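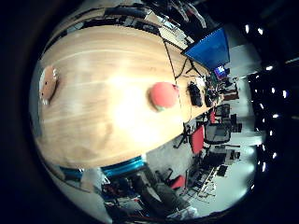
Why does a mechanical rotary encoder sometimes report a step in the wrong direction?

Its two contacts bounce while the shaft is turning, and a decoder that samples them during the bounce can read a sequence that belongs to the opposite rotation.

Figure 4. Red ball and brown round object on a light wooden tabletop.

Home Issues Article Figures References Cited by Download

4. Contact bounce and decoder choice

4.1 Source of the false steps

An incremental encoder presents two switch contacts, A and B, whose outputs are offset by a quarter of a cycle. In ideal operation only one contact changes at a time, and the order of the changes gives the direction. The decoder keeps the last pair of levels, reads the new pair, and looks up the result in a table of 16 entries. Four entries mean forward, four mean backward, four mean no change, and four are illegal because both contacts have changed at once.

Bounce on a single contact does no lasting harm in this scheme. If A opens and closes several times while B holds still, the table returns alternating forward and backward quarter steps, and their sum is correct once A settles. Errors enter when the sampling interval is long compared with the time between edges on A and B. The decoder then misses a transition and meets an illegal pair. Most published routines discard the illegal pair and store the new levels, so half a cycle of motion is lost. Worse, if three quarter steps fall between two samples, the new pair is legal and is counted as one quarter step backward.

4.2 Measurement

Encoders of two types, the Comik and the Altolent, were driven by a stepper motor through a flexible coupling. Both contacts were pulled up to the supply through resistors of equal value and recorded on a logic analyzer. No filter capacitors were fitted for this part of the work. Shaft speed was set to 30 and then to 180 revolutions per minute, the first being close to careful adjustment by hand and the second to a fast spin of the knob.

The Altolent contacts bounced mainly on opening. The Comik contacts bounced on both edges, and the bursts became longer as speed rose. The longest run at the higher speed gave 689 bursts in which more than one extra edge was present. In 7 of these the burst on A had not ended when B began to change. These overlapping bursts are the cases that matter, as no decoder working from levels alone can tell them from a true reversal of the shaft.

4.3 Comparison of decoders

Each recording was replayed through three decoders. The first triggered an interrupt on every falling edge of A and read B at that moment. It is the shortest to write and gave the poorest count on both encoder types – each extra edge produced a full step. The second was the table decoder of Section 4.1, polled from a timer. The third used the same table but held back its output until the shaft had reached the detent position, following the method of Bogale and Sarmiento.

The third decoder was the least sensitive to overlapping bursts. A false quarter step taken in mid-travel is canceled before the detent is reached, provided that the missed transitions do not add up to a full cycle. The cost is a small delay in the reported step. It also requires that the detents line up with a stable contact state, a condition met by the Altolent but only loosely by the Comik, where contact B in some units changed very near the rest position. For those units the hold-back state was moved by half a cycle, and the replay was run again with the original table.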